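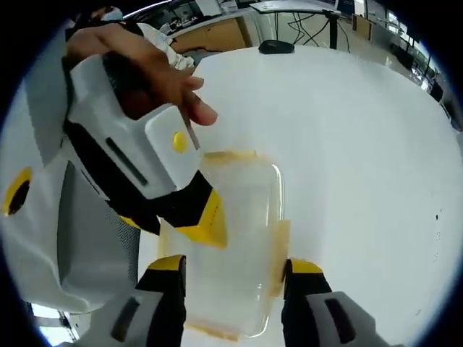
Edgardo Mercado says the failure at Jodness was never a robot failure at all, and that anyone who files it under robotics has not read the fault log. He may be right about the log. The trouble is that the log recorded what the controller believed, and the controller believed it was holding a container.

Chapter 8
When the Gripper Says It Has Hold

The cell at Jodness moved thin plastic tubs from a filling station to a sealing station. It had passed its acceptance test with 200 clean, empty tubs and no drops. In October, in its second week of real work, it let go of a full one over the walkway. The log for that cycle shows a normal grasp, a normal lift and a normal release. The release is marked at the sealing station, with no tub under the sealer.

The supplier's report ran to 53 pages and blamed "surface contamination." I have a low opinion of that phrase. Sticky residue on the rim of a food tub is what a food tub has on it. A test that leaves it out has tested some other job. The report also recommended more frequent cleaning, which puts the cost on the night shift and leaves the design alone.

Look at what the gripper had to go on. Its two fingers closed until they reached a set width, and the software read that width as "part present." Thin plastic bends. A tub squeezed out of shape can give the same reading as a tub held properly, and so can one that is hanging from a single finger by its own syrup. No force was measured. Nothing checked the grasp again after the lift.

Ingeborg Tiedemann, reviewing the cell for the buyer, asked for the finger width to be plotted over every cycle of that shift. There were 315 of them. The plot showed the width drifting for hours before the drop, always inside the allowed band. The band had been set wide during startup to stop nuisance alarms. Her notes do not say who set it, and the supplier's report does not mention it.

You will read elsewhere that better sensing solves this. Sometimes it does. The sister cell at Grorkstead had a force sensor in each finger and dropped tubs anyway, for reasons we take up in Section 8.3.

8.1 What counts as a grasp

Before going on, write down how you would decide that a gripper is holding something. Most first answers name a single signal. For each signal you name, find one way it could read "yes" with the part on the floor. Keep the list, as you will need it for the Lodoncombe case.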